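Salon hygiene grades should describe the file, the bath and the bin

The word "sanitised" appears on almost every price list in the beauty trade and has no fixed meaning there. It can refer to a metal pusher that has been through a full autoclave cycle, or to the same pusher wiped with a tissue and a splash of spirit. A customer paying for a manicure has no means of telling which. I think the grading schemes now being sold to salons make this worse, and that they should be rebuilt around a short written record for each tool.

Take the scheme run by Relgate, which a number of salons in Flurkeck have joined. The assessor awards up to 1000 points. Of these, 536 are for the premises: flooring, lighting, ventilation, seating, signs. A salon can therefore pass the halfway mark before a single instrument has been examined. Ventilation deserves its share, as anyone who has filed acrylics in a back room will confirm. Signs do not.
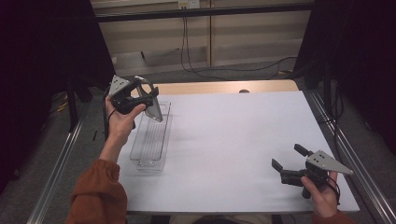
*Clear tray on a paper-covered table.*

The order of work matters more than the furniture. A disinfectant bath acts on surfaces it can reach, and skin debris under the hinge of a pair of nippers is a surface it cannot reach. The tool has to be scrubbed open, rinsed and dried before it goes in. If it goes in wet, the solution is diluted a little each time, and by late afternoon the bath is weaker than the label states. If it comes out early because the next client has arrived, the label is of no use at all. None of this can be seen by an assessor who visits by appointment.

Walid Twal, who trained me, kept a pencil on a string beside the bath and wrote down the time each set went in. That was the whole system. It cost very little and it could be checked by anyone who could read a clock.

Files and buffers are a separate problem. They are porous, they cannot be disinfected in any way I would accept, and they should be used on one client and thrown away. The usual objection is cost. I bought 1000 plain files from Brultix in July, and the price per file was less than the price of the cotton wool used in the same appointment. Salons that reuse files are saving a sum too small to appear on the bill.
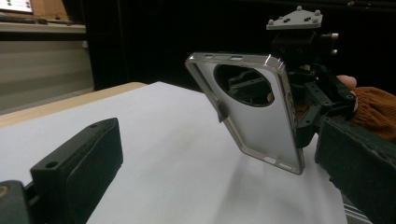

**Hussam Issa**

There is a fair argument against records. Boutros, a chain with several branches, dropped its log sheets on the grounds that staff filled them in at closing time from memory. I accept that this happens. It is a fault in where the sheet is kept. A log at the front desk will be completed late; a log fixed above the bath will mostly be completed on time, and gaps in it are themselves useful to an inspector. A blank afternoon tells you which afternoon to ask about.

I would keep the sheet to four columns: set number, time in, time out, initials. Products and dilutions belong on a separate card that changes only when the supplier does. Longer forms get abandoned. 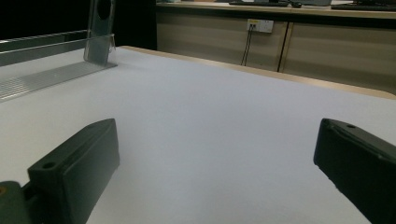

*White tabletop.*

As for the grade on the door, I would reduce it to two lines. The first would state how metal tools are treated, naming the method. The second would state whether files are single use. Both can be verified on an unannounced visit in a few minutes, by looking in the bath, the log and the bin. Comfort, décor and friendliness can be left to customers, who judge these things perfectly well without a certificate.

Relgate is due to revise its scoring next year. If the premises section is cut and the freed points go to tool handling, I will withdraw most of the above. If the new version adds marks for the waiting area, I would advise salons to save the joining fee and spend it on files.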